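Workshop Tips: Living With a Rented Shelf-Picking Arm

Print this page | E-mail this page 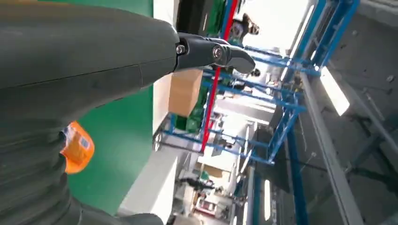
Tambunan wrote in to ask whether the Koltent rental is worth it for a small parts store, or whether you'd spend the whole month babysitting it. Fair question! I've had mine since March, so let me tell you what I've learned (some of it the hard way).

First, the deal. Koltent rents you the arm with a two-day setup visit, and I'm paying $400 a week. That sounds like a lot until you add up the hours you spend walking back and forth for one lousy box of hinges. Ask for the setup visit in writing. My first quote from them left it off.

Now the tips.

Start with plain cardboard boxes. Square ones, taped flat, no flaps sticking up. I tried shrink-wrapped stuff in the first week and got nowhere, so I went back to boxes and built up from there.

Pull everything forward to the same line on the shelf. I ran a strip of masking tape along each one and it made a huge difference – plus the shelves look nicer!

Wipe the gripper fingers with a damp cloth at the end of the day. Skip the spray cleaner. While you're down there, check that the bolts at the finger joints are snug. Mine takes almost 2 minutes.

Keep the slow speed setting on longer than you think you need to. The Koltent guy wanted to bump mine up right away and I said no thanks.

Tape a shelf map by the door, and change it every time you move a bin. I forgot once and had the arm hunting for washers in the paint section all morning.

I also looked at the Sudard kit, the one you assemble yourself. It's cheaper over a year, but the manual is rough going and phone support closes at 2, right when I'm finally getting to it. If you like tinkering, go for it. I'd still take the rental.

Next up is label printers. I've got a Braklow on the bench and I have complaints.

Print this page | E-mail this page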